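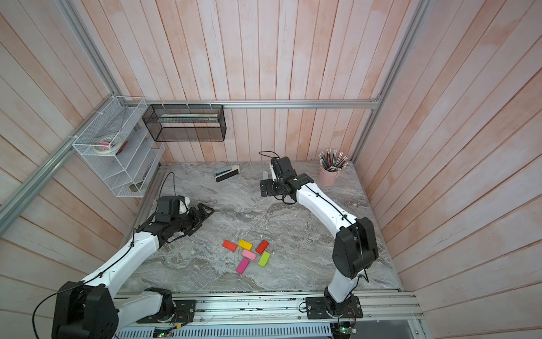
Kestier Family Learning Room
Progress report, 2019-03-01
From: Ans Van den Broek

Hi all, and thanks again for the second half of the grant! I promised I'd write this one in plain sentences and skip the spreadsheet (it's coming separately, I know the finance folks want it), so let me just tell you how the homework evenings are going.

Who's coming

We now have 33 families signed up, and on a good evening over half of them show up. The Ikach apartments are still where most people come from. The surprise this winter has been the Nazari Street side, where we'd hardly reached anyone before. One mom put our flyer up in the laundry room of her building and that did more than all my emails put together. I've asked her to take a stack of the new ones.

The age mix has shifted younger. We planned for fourth and fifth graders and we're getting a lot of second graders, plus little brothers and sisters who come along because there's no one at home to watch them. That changes what we need on the shelves, and I'll get to that under money.

Reading help

This is the part I'm happiest about. We pair each child with the same adult every time, for the whole term, and the kids talk now in a way they didn't in the fall. Some of them ask for a second book! We have 8 steady reading partners. Two dropped out in January when their work hours changed, and I've filled one of those spots so far.

The Arkumard take-home bags are popular and also a headache. Bags go out with four books and come back with three, or with somebody else's library book. I've stopped chasing the missing ones and I'd like to put a small replacement line in next year's budget instead.
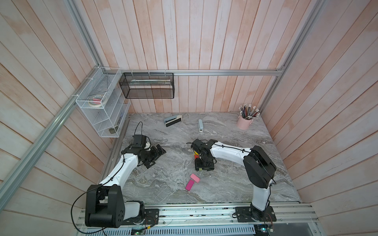 Math evenings

Slower, I have to admit. We started with worksheets and the kids were bored by the second week, so we switched to card games and a pretend store — price tags, play money, the works. Attendance picked up again after that. What we still don't have is a good way to help parents who learned long division differently from how the school teaches it now. Seven parents have asked me for a class of their own, and I'd love to try one in June.

Money

We're a little under on rent and a little over on snacks. I'd like to move the leftover rent money to easy readers for the younger kids, if you're okay with that. A quick yes by email is plenty, and I'll send the book list before I order anything.

Ans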